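Renero Cell Software: Set-Up Guide
Section 7. Checking perception and grasp planning on overlapping stems

Last updated: 2023-07-02

Do this section after both arms have been calibrated (Section 6) and before you record any task runs. It covers the flower-sorting layout. The steps are the same for other long, thin parts, but the thresholds are different.

7.1 Load the scene profile

1. Open Pranderell and choose Profiles > Load. Select "stems_flat".
2. Set the planner to Dalgleish. The older Brandby planner will load this profile but ignores the stem model.
3. Check that the wrist and fixed cameras all show a green status. If one is gray, restart the camera service and wait for the streams to come back.
4. Set the depth offset to 2 mm for a hard tabletop. On cloth, start at the same value and adjust it in 7.3.
5. Lay out the flowers flat. Let a few stems cross. Loose leaf sprigs can stay on the table.

Note: The segmenter treats a loose sprig as its own object. If a sprig touches a bloom, the two may be merged into one mask. Move the sprig or split the mask by hand.

7.2 Compare the views

6. Press Freeze to hold all streams.
7. In the wrist view, look at each place where one stem crosses another. Each stem should keep a single color in the overlay on both sides of the crossing.
8. In the fixed view, check that the arm mask covers the gripper and its cables. Anything left out will be planned around as an obstacle.

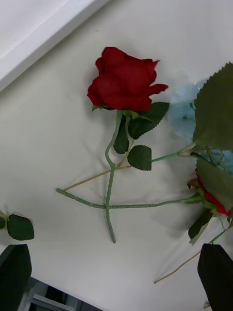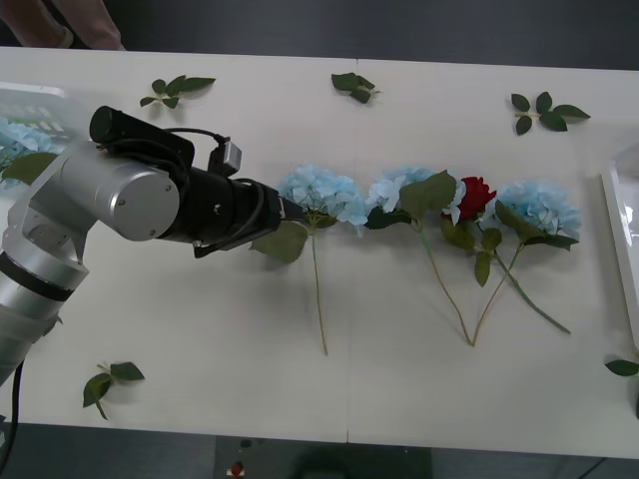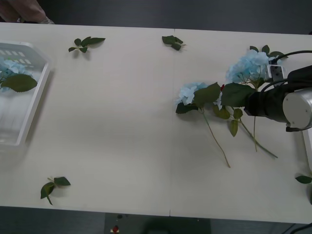 Figure 7-2. Artificial flowers in the wrist view (first) and the fixed view (second and third).

7.3 Adjust the grasp point

9. Click a flower in the object list. The planner marks a grasp point and an approach line.
10. If the mark falls on a leaf, raise Leaf Rejection one step at a time. The default is 19.
11. If the mark floats over a fold in cloth, lower the depth offset and press Replan.
12. Run the approach at low speed with Close Gripper turned off. Stop when the fingers reach the marked point and compare it with the overlay.

Caution: Keep hands and arms away from the table while a plan is running. The person mask slows the arm. It does not replace the stop button.

13. Save the profile under a new name. Do not overwrite "stems_flat".

If the planner reports error 238, no path was found to the selected object. Pick a different flower first, or move the fixed obstacles and replan. The error was reworded in the May release, so older logs show only the number.

Report wrong masks to Kohei Morikawa with the frozen streams attached.

Related items
Section 6: Calibrating two arms
Section 8: Recording and labeling runs
Brandby to Dalgleish: moving saved profiles
Wrist camera exposure on white surfaces

Shares: 19 Comments: 2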